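Brenley Robotics Club - the questions I keep getting

I run the simulation group at the Brenley club, and my inbox fills up with the same questions every January when sign-ups open. So I wrote the answers down. If yours isn't covered, come by on Thursday and ask me in person, I don't bite.

Do I need to know how to code?

Nope! About half of what we do in the first month is driving a simulated robot around by hand and seeing what it bumps into. You'll pick up a little Python along the way, mostly by changing numbers in somebody else's script and watching what happens. That's how I learned and I still do it more than I should.

What do we work on?

The season project is called Orby. It's a simulated robot with two arms that has to find its way through an apartment and pick things up. We don't own a robot with two arms (have you seen what those cost?), so all of it lives on the computer. The rooms come from a pack of indoor scenes that we load up and shuffle, and each team gets a different set for the final.

What does the robot see?

There's a camera view from up on the body and another one close to the gripper. New people usually want to drive from the body view, and I get it, you can see both arms and a good bit of the room past them. Doorways are where it gets interesting. You've got two arms out in front of you, a wall on one side, a big slab of wood grain on the other, and you have to decide how much of that pale floor in the middle you can really use. My advice is to go slow and tuck the elbows in first. 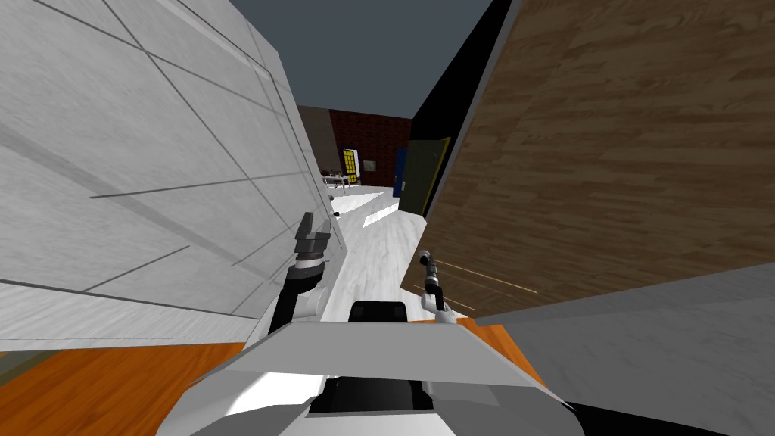

Can I join halfway through the season?

Yes, up until we start the practice rounds. After that the teams are pretty settled and it's not much fun to be the person catching up. If you miss the cutoff you can still sit in and use a spare computer, you just won't be on a scoring team.

How does the competition work?

We go up against two other clubs, Norðdahl and Renau. Each team gets 11 tasks and 30 minutes, and you can do the tasks in any order you like. Touching a wall costs you points. Knocking something over costs you more. Renau beat us last year and I'm completely over it - please don't bring it up.

Why is the gripper view so confusing?

Because it moves with the hand! You tip the wrist a little and suddenly the floor is running off at an angle and there's a brick wall leaning in from the right. Everybody gets lost in it at first. What helped me was to pick one straight line, like a joint between floor tiles, and keep checking it against the gap between the fingers. Then I'd look for something on a wall that I recognized from the body view and work out which way I was facing. Give it a couple of sessions and your brain sorts it out.
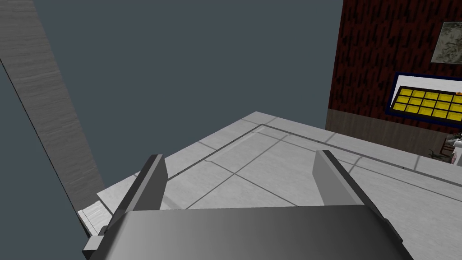

Gripper view over the tile floor, with the brick wall off to the right.

My run got flagged as a collision but I didn't hit anything. What gives?

Check the log before you argue with the scorekeeper (I say this as the scorekeeper). The forearm is the usual suspect, since you're busy watching the fingers. If the log is clean too, send me your run number and I'll replay it. We had 3092 practice runs saved by the end of last season, so I really do need that number.

Can I practice at home?

If your computer has a decent graphics card, sure. The install guide is in the club folder. On a regular laptop it'll open but the picture crawls, and you're better off booking one of ours. Bookings are 30 minutes, and you can stay on if the next slot is empty.

What should I bring?

A mouse, if you have one you like. Ours are awful. Headphones are nice too, it gets loud in there when the practice rounds start.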